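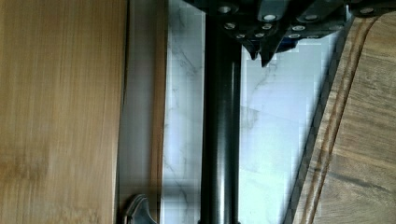
A gripper over a marble-patterned surface, next to a wooden cutting board.

Baltazar Figueroa gets to the subject of fingertips before I've even found my pen. "Look at the points," he says, and holds one out to me across the desk. I take it a bit carefully, and he laughs. "Right, you did that without thinking! That's my first rule. If you'd hand it to a friend the way you'd hand over scissors, it goes on the sharp list."

The sharp list is page one of the house rules he wrote for Cadus, where he looks after safe practice for robot arms that do kitchen work. I'd asked to see the rules expecting a fat binder (I used to write manuals, I know fat binders) and what I got was 13 pages, stapled, with coffee on the back.

"The first version was 70," he told me. "I was very proud of it. Then I asked people on the floor what it said about changing a finger, and they'd all learned it from McKinnon." McKinnon being the most senior operator, who had never opened the thing either. So he sat down with McKinnon for most of November and wrote out what she did, and then they argued about it.

What did they argue about? Screws, mainly. I love this. McKinnon checked the screws on the gripper by eye, Baltazar wanted a driver on every one, and they went back and forth for a week. The rule now says driver at the start of a shift, eyes after any bump, and if you can't remember whether there was a bump, there was a bump. "She wrote that last part," he said. "I would have used more words."

Then there's countertop work, which takes up four whole pages. I said that seemed like a lot for a counter, and he got quite animated about it. A stone-look top gives you nothing, he says. Come down too far with a pointed finger and something has to lose, the finger or the top. A cutting board is kinder but it sits higher, and people forget to set the height again when they move from one to the other. "So the rule is you set it twice. Once for the counter, once for the board, and you write both numbers down. On paper! I don't care that the software remembers."

And if the board gets shifted?

"Then it's a new board. Start over."

He's not a fan of speed, at least for the first run of the day. Every new task at Cadus gets a slow pass with one person watching the fingertips and doing nothing else, phone in a drawer. They keep a log of anything odd, and it was up to 824 entries when I visited. He read me a few and most were tiny: a cable rubbing, a towel left too close. He wants the tiny ones. Bita, the supplier they buy spare fingers from, asked for a copy, and he sent them the lot.

I asked if he'd ever broken his own rules and he went a little pink. "I reached in once. It was paused, and paused is not off. Page two." He turned to page two to show me, and it's there in capitals, the only capitals in the document.

A second site opens at Grosine later on, and he's already been told the rules will need to grow. He's hoping for 14 pages, tops.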